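Growing out a buzz cut, is the awkward stage worth it?

Midbridge Style Board > Hair & Grooming > Cuts

haslam_hank
Joined: November 2016
Posted April 2018

OK so I've had the same number two all over for 15 years and I'm finally letting it grow. I'm at that point where the sides stick straight out over my ears and the top does nothing at all. My wife says leave it alone, my barber says let him "clean up" the sides every few weeks. Who's right? I want something I can push back eventually, longish on top, not too short around the ears.

curlyfry_deb
Barber. Please listen to the barber. My brother grew his out without a single trim and he looked like a dandelion until Thanksgiving. Keep the sides and back tight, let the top catch up, and THEN stop cutting the sides.

pomade_pete
Going to disagree with Deb. Every time you "clean up" the sides you're starting over on the part he says he wants longer! He wants it over the ears. I went 8 months with no cut, wore a hat for two of them, and got there way quicker than my buddy who kept going in for trims. Just have them square off the neck so you don't look like you live in the woods.

curlyfry_deb
Sure, if you have a job where you can wear a hat. Hank, do you?

haslam_hank
I do not, ha. Front counter all day, collar and name tag.

Lieselotte Brinkmann
I cut hair for a living (small shop out by Pavgate, two chairs) and you're both sort of right. What I do for my grow-out guys is leave the length over the ear and just take the bulk out of the spot above it, because that's where it poofs. Scissors and thinning shears, no clippers. Ask for that in those words. If your barber reaches for the clippers anyway, say something before he turns them on.

Also what kind of hair is it? Straight and thick is a totally different animal from fine and wavy.

haslam_hank
Straight and thick, going gray at the temples. Cowlick in front on the left, which I had completely forgotten I owned.

Lieselotte Brinkmann
Then part it on the cowlick side and blow it back while it's damp, low heat. Don't fight it with gel.

pomade_pete
Gel is fine if you get a good one. I use the Mekby clay, the matte one in the flat tin, and it holds a cowlick down all day. Pea size, warm it up in your hands first.

Darren Whiteley
I tried that Mekby stuff and it was like putting candle wax in my hair. Took three washes to get out. And I'm 54, I don't have that much hair to spare anymore. I'd go with a plain cream from the drugstore and save the money.

pomade_pete
You used too much. Everybody uses too much.

Darren Whiteley
I used what the lid said to use, Pete.

curlyfry_deb
Boys.

Hank, what are you paying for a cut? The place I take my son wants 50 bucks now and that's before the tip. If you're only getting the neck squared off, ask if they do it cheaper between cuts. Mine does.

haslam_hank
Nowhere near that. I've gone to the same guy forever and he'd probably do the neck for a coffee. I think I'm going to try Lieselotte's way, and I'll write "thinning shears" on my hand if I have to. Will post again when the top reaches my eyebrows.

Darren Whiteley
Good luck with it. The worst part for me was the third month and after that it laid down by itself.

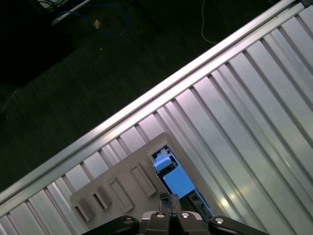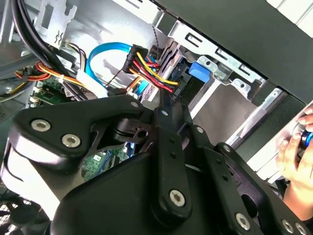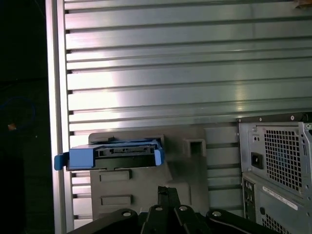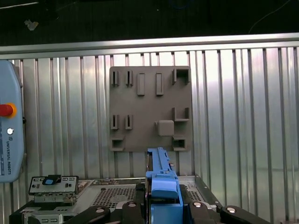 Last one: the gray board on the corrugated metal wall.

pomade_pete
Still say you used too much clay.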